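Strata Plan Working Group, cleaning robot trial
Minutes, site demo at Disum
Sep 27, 2019

Opened 10 past. Apologies taken as read. Previous minutes accepted, one fix: hire quote was 514 a month, not 441.

Item 1. Demo of the Fuvden unit in simulation
Run on the big screen in the Disum meeting room. Amenities block model, robot's-eye view.

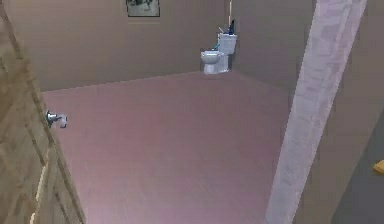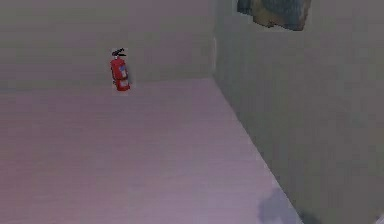 Fire extinguisher by the wall in the second, toilet in the first and third.
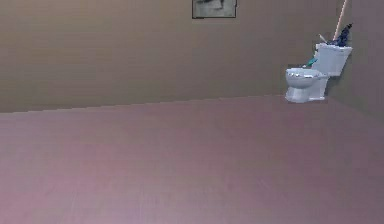
Disum said 200 practice runs done so far on this layout, target is 1,727 before anything goes on a real floor. Asked if the doorway width matches ours. They beleive so, will check against the plans.

Q re door left half shut. It replans or stops and sends a message. Not shown today, ran out of time.

Q re colours, floor looks nothing like our grey tiles. Colours get changed on purpose between runs, no need to match.

Q re loose bits and bottles near the toilet. Treated as keep clear, it won't pick up or move anything. General feeling was cleaners would still be needed for this, wipe down too.

Q re noise after 9 pm. No figure yet.

Item 2. Other quotes
Skukusia still hasn't replied. Acharya can do an open day in October, their own depot, real machine. Agreed to go. Max six of us.

Item 3. Charging spot
Storeroom favoured. Power point in there is old, needs an electrician to look at it. Defered.

Actions
- Send Disum the ammenities block plans
- Chase Skukusia one more time
- Confirm open day date with Acharya
- Get electrician's price, storeroom

Closed 11.40. Next meeting after the open day, date to be emailed.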